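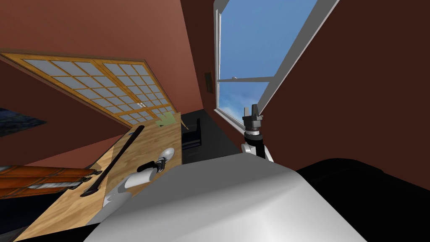

Vol. 2, page 60

Filed under: Diary / Teleop days

Jul 26, 2025

Long day in the pretend room! I drove the robot from my desk for most of it, headset on, a controller in each hand, and by four o'clock my shoulders felt as if I'd been painting a ceiling. The simulator is Kustlow's and I do like it (the bright blue sky through that sash window cheers me up, even though it's only pixels and I had real drizzle behind me). Brown-red walls, the shoji-style screen, that long pale table. I could find my way about it in the dark by now.

Wenceslao had me on the tabletop jobs again. I show the arms what to do, the recording goes off to be learned from, then I reset and do it all over again. I managed 40 good ones, and threw out 16 where I dithered or bumped something. The long thin black stick is my enemy. Go in too fast and it skitters off and I say a rude word into a live microphone, sorry Florencia.

The round white thing I've got a real fondness for, though. I come in low with the left hand, slow down much earlier than feels natural, and breathe out before I close the fingers. Florencia Benítez watched a couple of my runs over lunch and said my right arm wanders when I'm concentrating on the left. She's quite right, it drifts up and waves at the window like a child who knows the answer! So I spent the afternoon trying to park it somewhere sensible first, and forgot about half the time.

The view went all tilted on me as well, and my stomach didn't care for that one bit. Ginger biscuits helped. Must buy more.

We're at 2,929 recordings between the lot of us since February, and Wenceslao wants the green cloth done next, folding, both hands. I've asked for a better chair before we start on that.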